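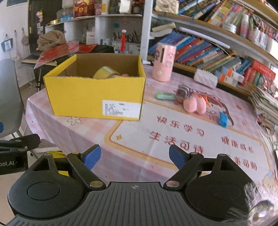
Gripper view of a tabletop with small items and an open yellow box.

Grakell Replay: Frequently Asked Questions

September 7, 2022
By the Grakell tools team
Filed under: Support > Software > Recording and Replay

What does Replay do?
It takes recordings made with a hand-held gripper and lines up the video, the tool position and the finger opening on one timeline. You can then trim, label and export them for training.

Do I need a robot arm to use it?
No. You need an arm only for the Benel driver, the part that plays a path back on hardware.

My path drifts partway through a recording. What should I check?
Look at the tracking panel first. Position is worked out from fixed points in the background, so shelves, book spines and printed patterns help. Plain walls give it little to work with. If the panel shows a gap longer than 2 seconds, split the recording there.

Can I record on a patterned tablecloth?
Yes, as long as the cloth stays flat and doesn't slide. If it gets pulled, the tracker may read that as tool motion. Tape the corners down.

The object finder treats printed drawings as objects. Can I stop that?
Turn on "Ignore flat regions" in the Pradeck settings. It uses depth over several views, so it needs some sideways motion at the start of the recording. Very thin objects can get dropped too. Add those back by hand.

How do I label a pick that missed?
Mark it "attempt" and leave it in. The exporter skips attempts unless you ask for them.

Why is my export slower than it was in June?
The June release added a collision check on every path. It can add up to 15 minutes on a large set. You can run it separately with the Golestani planner.

How many recordings can I open at once?
6 in the desktop version. Batch export has no limit.

Which versions can open my old projects?
Version 13 and later. Older projects are converted on first open, and a backup copy is saved in the same folder.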